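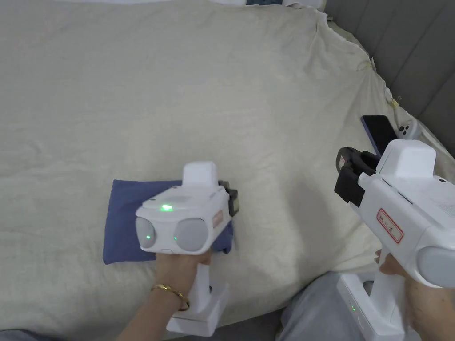
Setting out under the old roof

How a drainage survey at Prandlow came to depend on its control points

The goods hall at Prandlow was built in three stages, and no complete set of drawings survives for any of them. When the owners decided to replace the roof drainage, the design team asked for one thing before any pipe was sized: a measured survey of the valley gutters, with levels good to 6 mm along the full length of the building.

Gredora, the surveying practice that took the job, priced it as a total station survey with levelling between fixed points. Scanning was considered and set aside. The gutters are deep, narrow and lined with lead that had been patched many times, and most of the surface cannot be seen from any place where a tripod will stand. A scanner would have given a very full record of the slates and a poor one of the gutter soles, which were the only part the drainage engineer needed.

Control

The control network was measured first and took longer than the detail. Seven stations were set around the outside of the hall, each a steel pin in concrete with a punched centre. Two more were fixed inside on the loading platform. The outer stations were observed as a closed traverse, with two rounds of angles at each set-up and distances measured in both directions. Heights were carried separately by spirit level, out and back, with the staff on the pins themselves.

The separate levelling matters. A total station will give a height with every shot, and for most site work that height is good enough. Over short sights at a steep angle, however, errors in the instrument height and the target height go straight into the result. At Prandlow every sight to the roof was steep. The levelled values were held fixed and the instrument heights were worked out from them at each set-up, so that no tape measurement of the tripod entered the calculation.

The traverse closed well on the first attempt. The levelling did not. One leg on the north side disagreed between the outward and return runs, and it was run again the next morning with the same disagreement. The fault was traced to a pin near the loading road, where the concrete had been poured against an old kerb and moved slightly under passing lorries. The pin was abandoned and a replacement set on the brick plinth of the hall.

Detail

The gutters were measured from two roof stations, each positioned by resection to at least four control points. A short prism pole with a pointed foot was used along the soles, with a shot taken at every lead joint and at the middle of every bay. The whole survey contains 1230 gutter points, of which 154 are repeats taken from the second station as a check.

The repeats are the most useful part of the file. Where two shots on the same joint differ, the difference contains everything: resection error, pole tilt, and the judgement of the person placing the foot on uneven lead. Gredora reports the repeats in a table of their own, before any adjustment, and the engineer at Trendura, who designed the new drainage, used that table to decide how much fall to allow over and above the minimum.

The results showed that the centre gutter falls the wrong way for a third of its length. Water standing at that point had long been blamed on blocked outlets. The levels show that the supporting timbers have settled between the second and third building stages, and that clearing the outlets could have made little difference.

What the drawings carry

The final drawings are plans and long sections, with the vertical scale exaggerated ten times. Levels are printed to the nearest millimetre, although the accuracy does not justify it, so that the engineer could do the rounding once at the end. A note on each sheet says so. Each sheet also lists the control points used, with a sketch of how to find them.

The same method has been specified for the second hall on the estate, known as the Barajas shed after the firm that once rented it. Fieldwork there is planned for November, when the gutters will have been cleared of leaves. The existing control will be extended by two stations, and the plinth mark will be levelled again before any new work is hung from it.

Contact the editorial desk | © Prandlow Survey Review, 4/10/26 | Back to top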